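The Front Room, One Table at a Time
The July clear-out

Desmond Pruitt here, with a word for everyone who has been asking how the clear-out is coming along. If you're new to these pages, my wife and I have been working our way through the house on Rondonuwu Lane since spring, a room at a time, and we have finally reached the front room. It's the room where things land when they come in the door, and over the years a great many things have landed there – gloves, soap dishes, toothpaste bought ahead of need, and carrier bags by the armful.

Our method is a plain one. Everything small goes up on the big table, gloves get dealt with first, and anything that belongs in the bathroom waits at one end until somebody is going that way. I like to start at 10 in the morning, after coffee, when there's good light and I'm still in a generous mood about giving things away.

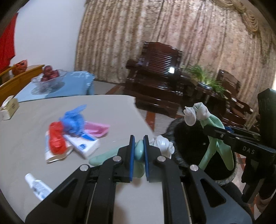

Gloves in mint green and white, the fruit bowl full of apples on the little table behind, and the curtains that came with the house.

I'm fond of those curtains, I'll admit. My sister thinks they're too heavy for summer, and she's probably right, but they keep the afternoon heat off the dark wooden armchairs and I've grown used to the pattern. The apples were for a pie. The pie is still being discussed.

As for gloves, I had no idea we were keeping so many. The good pairs are going under the kitchen sink and the odd ones will go out to the shed, where I can use a single glove for painting or for pulling up something prickly. If you have a better use for a left-hand glove with no partner, please write to me, I would love to hear it!

Bags are the slower job. I used to stuff them all inside one another and call it tidy, and then of course you can never find the size you want.

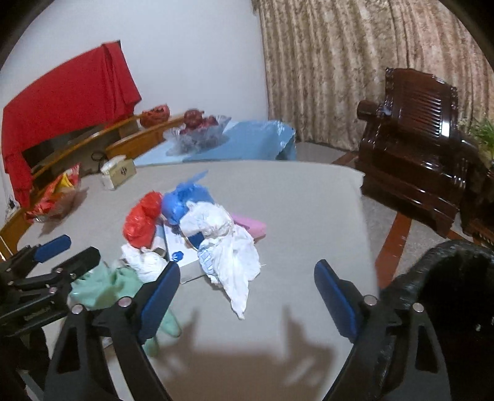

So now I smooth each one flat with my hand, fold it in thirds the long way, and then turn it over and over into a little triangle, the way my mother did. It takes patience, and the crinkly ones fight back a bit, but a shoebox will hold 100 of them folded like that, and you can pull one out without the rest coming along for the ride.

The shelf by the door is next, and after that the hall closet, which I'm putting off until my nephew can come by and lift down the heavy boxes. More pictures when we get there.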